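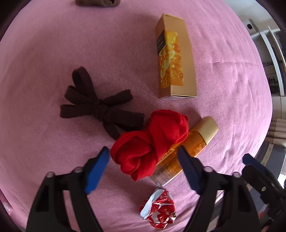 Wendeline Prasertsri, data steward, Cindon tabletop collection

Welcome, and thank you for taking the time to read this before you download anything. I know most people go straight to the files, and I have done the same thing more often than I would like to admit, but the rules in this card are the part we argued over the longest and I'd be so pleased if you gave them ten minutes.

What you are getting

Cindon is a set of 600 episodes recorded with hand-held grippers over a cloth-covered surface. The objects are ordinary small things: tied scraps of fabric, a bottle of amber-orange liquid, a carton, a crumpled foil wrapper. We like soft and shiny things together (they are hard on a model in very different ways!) and we let them touch and overlap. A bottle partly covered by a knot of red cloth is a perfectly good start for an episode. Please don't filter those out and then write to tell us the set is too easy.

Rules for recording

If you are adding to the set, and we hope you will, please keep to these.

Open the jaws before you start the episode, and let the first view show them apart.

Leave wrinkles in the cloth where they fall. Smoothing the whole surface between takes gives you a background that no kitchen or bedroom has ever had.

Keep bottles capped, and check the cap by hand at the start of each session. If one leaks, stop, change the cloth and note it in the log.

A second gripper may come into view at the side. Keep the episode, and fill in the "other tool" field.

No more than 10 episodes on one arrangement. After that, move everything.

Fabric that has begun to fray can stay in use until threads catch in a joint. Then it goes in the retired box, and its entry in the object list gets an end date.

Rules for labeling

Name what you can see and stop there. "Carton" is fine. If the lettering is too small to read, leave the text field blank, even when you happen to know what the package says from having held it. We had 7 labels in the Ponaris batch that were plainly written from memory, and we took them all out again, which was a sad afternoon's work.

Two people label each episode separately. Where they disagree, both labels are kept, and the loader gives you the pair unless you ask it for one.

Privacy

Faces, mail and screens are not allowed in the room background. Shelves and cables are fine.

Known gaps

The Horkholm episodes have no session log before October. Lighting is uneven in places and we have not corrected it. Liquids other than the bottled kind are missing entirely.

Last revised July 13, 2024. Corrections go in the issue tracker, and please include the episode number.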